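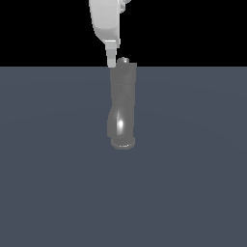 Does the planner need a physical robot to be connected before a grasp approach can be checked?
A connection is needed only for section 3.4. All steps below are carried out in the Kandov simulator.

3.3 Checking the approach in simulation

1. Start Kandov and open the Lirkolell project file. Wait until the status line reads Ready.

2. In the Planner panel, set the approach direction to Vertical and the standoff to 33 mm.

Note: The standoff is measured from the fingertip to the highest point of the collision model – the visual model is not used.

3. Select Plan. The planner makes up to 17 attempts and reports the first path that is free of collisions.

Caution: Do not export a path while the Collision Check box is cleared. The controller will accept the file without warning.

4. Open the Render tab and confirm that the floor plane is level and that the background is set to black. 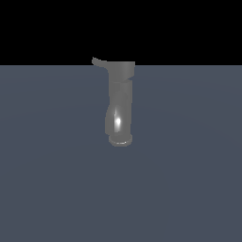

5. Select Save Path and enter a version number. Paths are limited to 1,332 points; longer paths must be divided before export.

Questions about this section should be addressed to Malou Ásgeirsdóttir, Vigfúsdóttir Software Support.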